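How to work out how much fabric you need (without a pattern envelope)

Short version for people in a hurry: measure the thing, add seams, add hems, add shrinkage, lay it out on paper, THEN buy. Most folks skip the paper part and end up one strip short.

I make curtains and cushion covers mostly, some clothes. Same method for all of it. You need a tape measure, a pencil, squared paper, a calculator. Phone is fine.

Step 1. Measure the finished size

Window first. Measure the pole, not the glass. Then the drop, from the bottom of the rings to wherever you want the curtain to stop. Measure the drop at both ends and in the middle. Old houses are never level. Use the longest one and fix it at the hem.

My front room in Bulturton: pole 2000 mm, drop 2580 at the left end, 2543 at the right. Yes really. Work in millimeters if you can stand it, fractions of an inch are where mistakes creep in. If you're buying in yards, convert once, at the very end.

Step 2. Fullness

Flat curtains look mean. Multiply the pole width by 1.5 for a thick fabric, 2 for medium, 2.5 for sheers. I went with 1.5, so 3000 across the pair. That's your flat width before side hems.

Got a heavy lining? Stay at 1.5. Trust me on that one, I did a pair at 2 with blackout lining and they wouldn't open.

Step 3. Add allowances

Side hems — 50 mm each side, each curtain.
Bottom hem — 200 mm for a double 100. Less looks cheap.
Top — depends on your tape. 75 mm does it for most pencil pleat.
Joining seams — 15 mm per edge. So 30 lost every time you join two widths.

Write these down next to the finished size, dont try to hold them in your head.

My cut length comes out at 2580 + 200 + 75, so 2855 mm. Before pattern matching. Which is next and is where the money goes.
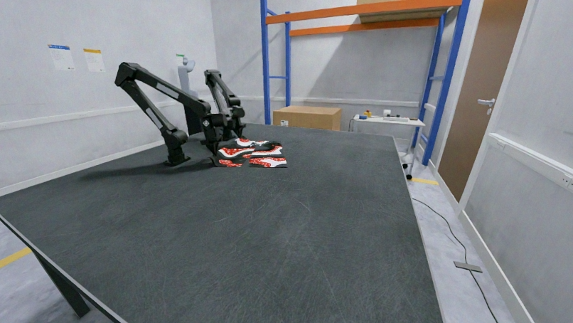 Fabric out on the big table.

Step 4. Pattern repeat

Plain fabric, skip to step 5.

Patterned: find the repeat. It's on the label or the listing, usually "vertical repeat" or just "V". If it isn't there, pick one motif and measure down to the next identical one. Same point on each. Top of a leaf to top of the leaf, whatever.

Now divide your cut length by the repeat. Round UP to a whole number. Multiply back.

Mine was a 640 repeat. 2855 divided by 640 is 4.46. Up to 5. 5 x 640 = 3200 mm per length. So 345 wasted on every single drop. Hurts, but that's what makes the flowers line up across the join. Keep the offcuts, they're tiebacks.

Half-drop repeats are a whole different headache. Add one extra half repeat to the total and ask the shop to check your sums. Simões has always done it for me over the phone — Vitória Arruda on the cutting counter is quick at it, have your drop and your repeat ready before you call.

Step 5. How many widths

Take your flat width, add the side hems, divide by the usable width of the fabric. Usable is NOT the width on the listing. Take off the selvedges, and take off your seam allowances.

3000 plus four side hems is 3200. Fabric was 1370 listed, 1340 usable. 3200 / 1340 = 2.39.

Round up or down? Depends. For a pair I go to the nearest half, so 2.5 here, but you can't buy half a width so you're paying for 3 anyway. I used all three. A bit fuller, no complaints.

3 widths x 3200 = 9600 mm. 9.6 meters, call it 10.5 yards. Round up to whatever the shop sells in.
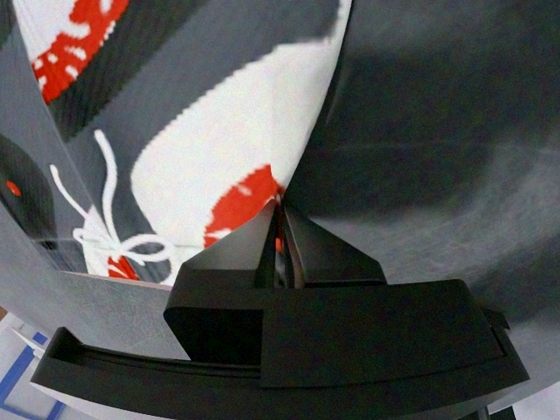 Amândio Barros

Step 6. Shrinkage

Cotton and linen shrink. Polyester mostly doesn't. Blends, who knows, test it.

Test: cut a square 200 x 200, zigzag the edges, wash and dry it exactly like you'll wash the finished thing. Measure again. If it comes back 194, that's 3 percent, so add 3 percent to every cut length before you do the repeat sum. Before, not after! I got this backward on a set of chair covers for my sister in Flallumholm and had to piece the backs.

Or prewash the whole lot. Fine for clothes. For curtains I don't, it takes the finish off and they hang limp.

Step 7. Draw the layout

Squared paper, one square = 100 mm. Draw the fabric as a long strip, proper width. Cut out little paper rectangles for each peice, with allowances already on. Shuffle them round until they fit.

Things to check:

Grain arrow on every piece, pointing the same way.
Nap or one-way print? All tops toward the same end. No flipping to save space.
Pairs mirrored where they need to be. Sleeves, especially.
Folded pieces drawn unfolded.

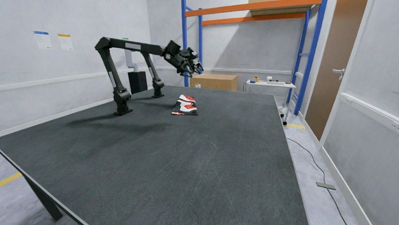

With clothes you can usually tuck the small bits (collar, cuffs, facings) in the gaps beside the big ones, so draw the big ones first and leave the small ones till the end. Pocket bags can come out of lining scraps. If a layout is just barely too long, try the waistband in two pieces with a seam at center back before you pay for another half yard.

Cushions are easier. Front is finished size minus 10 mm or so for a plump fit, plus seams. Envelope back is two pieces, each the full height and a bit over half the width, overlap of 100 at least. Piping eats more than you'd think, cut it on the bias from one big square, not lots of little ones.

Step 8. The extra

Add a bit. Half a yard on a small job, one full repeat on a patterned one. Flaws happen, crooked cutting at the shop happens. Dye lots don't match six months later, so topping up isn't a plan.

When it arrives, measure it before you cut anything. Check for flaws with a light behind. If it's short, most shops won't take it back once there's scissors been in it.

Quick sums to copy out

Cut length = drop + bottom hem + top
With pattern = cut length / repeat, round up, x repeat
Widths = (pole x fullness + side hems) / usable width, round up
Total = widths x cut length, + extra

Thread: one big spool per pair of curtains, I use the Elteo all-purpose, anything decent will do. Buy it same day as the fabric so you can match it in daylight by the shop door.

Linings next time. Same sums but 50 mm shorter at the hem and no repeat.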